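Speaker notes — export controls session, Rulldale
Talk: Reading a dual-use control list when your product is not on it
Speaker: Zhuoran Zhong. Slides: Daniyal Swati.

Slide 1. Title. Skip the bio, it is in the handout. Questions at the end, except on terms.

Slide 2. Two separate tests. A list test asks what the item is. A catch-all test asks who gets it and what they will do with it. Most people in this room run the first one well and run the second one from memory.

Slide 3. How a list entry is built. Heading, then technical thresholds, then notes. The notes decide more cases than the thresholds do. Read the decontrol note before you read anything else in the entry. Pause here, people will be writing.

Slide 4. Worked case: Tikkanen. Small exporter, valves and fittings, 349 part numbers, 40 shipped outside the customs area last year. They classified by product family. One family had a seal material that moved two parts over a threshold. The family code was right for the rest and wrong for those two. Fix was to classify by part number and keep the data sheet with the decision.

Slide 5. Catch-all. Knowledge standard. "Knew" and "had reason to know" are treated differently from one jurisdiction to the next — do not get drawn into comparing them, refer to the table in the handout.

Slide 6. Transshipment. Worked case: Janditz. Order for 2,000 units, consignee a freight forwarder, end user left blank. A previous order from the same buyer was 400. Ask the room what they would request. Wanted answers: signed end-use statement, name of the installer, reason for the volume. If nobody offers the third, give it.

Slide 7. Intangible transfer. A drawing sent by email is an export. So is login access from abroad to a server in Eston. Support calls count when technical data is given out on the call. Keep to one minute. 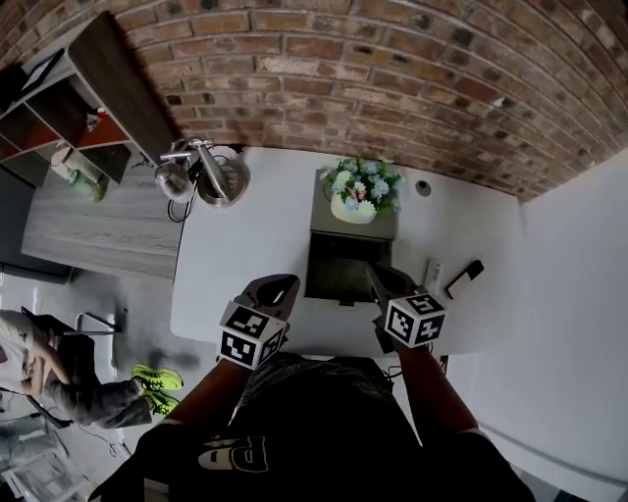

Hand-held grippers with marker cubes, white desk.

Slide 8. Record keeping. Leave the slide up while talking. Keep the classification, the version of the list used, and the name of the person who signed. Lists get amended; a decision with no version on it cannot be defended later. Retention periods vary, check the license conditions first.

Slide 9. Screening software. Name matching only. It does not look at the goods and does not look at ownership unless that module is turned on. Daniyal has the settings if asked.

Slide 10. Contacts and handout link. The November update to the table is not in the printed copy.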